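Startseite | Lexikon | Artikel A–Z | Register | Mitarbeit

Greifervergleich

Als Greifervergleich bezeichnet man in der Robotik die systematische Erprobung mehrerer Endeffektoren an derselben Aufgabe, mit demselben Arm und unter gleich bleibenden Bedingungen. Der Vergleich dient der Auswahl eines Greifers für einen bestimmten Einsatzzweck, der Abnahme einer Neuentwicklung oder der Bewertung von Steuerungen und Kameras, die mit dem Greifer zusammenwirken. Abzugrenzen ist er von der reinen Kraft- oder Haltbarkeitsprüfung, bei der der Greifer am Prüfstand und ohne Arm untersucht wird.

Begriff und Abgrenzung

Im engeren Sinn umfasst der Begriff nur Versuche, bei denen allein der Greifer oder dessen Finger ausgetauscht werden. Im weiteren Sinn werden auch Reihen dazugerechnet, in denen zusätzlich der Arm, die Handgelenkkamera oder der Regler wechselt. Die ältere Literatur spricht in diesem Fall von einem Systemvergleich. Die Unterscheidung ist für die Auswertung von Belang: Werden zwei Komponenten zugleich verändert, lässt sich ein Unterschied in der Erfolgsquote keiner von beiden sicher zuordnen.

Bauformen

Verglichen werden vor allem Parallelbackengreifer, Winkelgreifer, Vakuumsauger und Greifer mit nachgiebigen Fingern. Bei den zweifingrigen Bauformen kommt der Gestalt der Fingerkuppe besondere Bedeutung zu. Spitz zulaufende Finger gelangen leichter zwischen eng liegende Gegenstände, bieten jedoch eine kleinere Auflagefläche. Breite Finger halten sicherer, stoßen aber an Behälterwänden früher an. Viele Hersteller liefern die Finger daher als verschraubte Wechselteile, sodass der Antrieb beim Umbau am Arm verbleiben kann.

Vakuumsauger scheiden bei stark gekrümmten oder faltigen Oberflächen häufig aus. Sie werden in Vergleichsreihen dennoch mitgeführt, wenn glatte Objekte einen nennenswerten Teil des Prüfguts bilden.

Prüfgut

Als Prüfgut dienen entweder echte Waren oder Nachbildungen. Spielzeuggemüse und -obst aus Kunststoff oder Schaumstoff ist verbreitet, weil es nicht verdirbt und über lange Versuchsreihen seine Form behält. Die Auswahl soll längliche, kugelige und unregelmäßige Körper enthalten. Die Übertragbarkeit auf echte Ware ist begrenzt, da Gewicht, Reibung und Druckempfindlichkeit abweichen; diese Einschränkung ist im Prüfbericht zu vermerken.

Behälter

Auch die Behälter beeinflussen das Ergebnis. Flache Schalen mit niedrigem Rand lassen den Zugriff aus fast allen Richtungen zu. Körbe mit höheren Wänden schränken die Anfahrt ein und erfordern eine steilere Stellung des Handgelenks. Gitterkörbe stellen darüber hinaus die Bildverarbeitung vor Schwierigkeiten: Die Stäbe verdecken Teile der dahinter liegenden Objekte, und blankes Metall erzeugt je nach Beleuchtung Glanzlichter, die Tiefenkameras als Lücken wiedergeben.
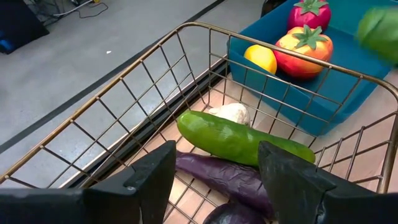
Bd. 16, S. 200

Anfahrt eines zweifingrigen Greifers im messingfarbenen Drahtkorb, gesehen von der Kamera am Handgelenk. Zwischen den schwarzen Fingern eine Aubergine, dahinter eine Gurke; jenseits des Korbrands eine blaugrüne Schale mit weiterem Prüfgut.

Kameras

Für die Beobachtung der Greifzone hat sich die am Handgelenk befestigte Kamera durchgesetzt, meist ergänzt durch eine feststehende Kamera auf einem Stativ. Die Handgelenkkamera wird so ausgerichtet, dass beide Fingerspitzen ständig im Bild liegen. Damit lässt sich der Abstand zwischen Finger und Objekt auch kurz vor dem Schließen beurteilen. Nachteilig ist, dass die Finger selbst einen Teil der Sicht verdecken. Bei dunklen Objekten zwischen mattschwarzen Fingern ist der Kontrast zudem gering, weshalb manche Prüfstellen hellere Fingerbezüge verwenden.

Durchführung

Das in der Praxis gebräuchliche Verfahren nach Dorby sieht je Greifer 200 Griffversuche vor. Die Objekte werden vor jedem Durchgang neu verteilt, wobei die Verteilung für alle Greifer gleich sein muss. Als gelungen gilt ein Griff, wenn das Objekt angehoben, aus dem Behälter geführt und im Zielbehälter abgelegt wurde. Gesondert zu erfassen sind Teilerfolge, etwa das Anheben mit anschließendem Verlust, sowie Berührungen der Behälterwand.

Hazel Tran erweiterte das Verfahren um eine Prüfung der Steuerung. Derselbe Griff wird dabei einmal ferngesteuert und einmal durch einen gelernten Regler ausgeführt. In der von ihr geleiteten Wostia-Reihe wurden auf diese Weise 1000 Griffe ausgewertet. Die Reihe zeigte, dass sich die Rangfolge der Greifer zwischen beiden Betriebsarten umkehren kann: Der Greifer Galine mit spitzen Fingern schnitt in der Fernsteuerung am besten ab, fiel im Reglerbetrieb jedoch hinter das breitere Modell von Kapoor zurück.

Kritik

Gegen die gängigen Verfahren wird eingewandt, dass sie die Umbauzeit nicht berücksichtigen und den Verschleiß der Finger vernachlässigen. Umstritten ist ferner die Gewichtung der Wandberührungen. Eine einheitliche Regelung besteht nicht.

Siehe auch: Endeffektor, Fernsteuerung, Fingerwechselsystem, Handgelenkkamera, Prüfgut

23 Mal geteilt | 3 Kommentare

Kommentare

mrehbein: Unter »Bauformen« fehlen die Dreifingergreifer. Die gehören bei kugeligem Prüfgut unbedingt dazu.

Prüffeld_Nord: Zur Wostia-Reihe: Gibt es die Einzelwerte irgendwo? Uns würde vor allem interessieren, wie die Wandberührungen gezählt wurden.

k.albers: Helle Fingerbezüge haben wir im Februar ausprobiert. Der Kontrast war besser, aber die Bezüge mussten ständig nachgeklebt werden.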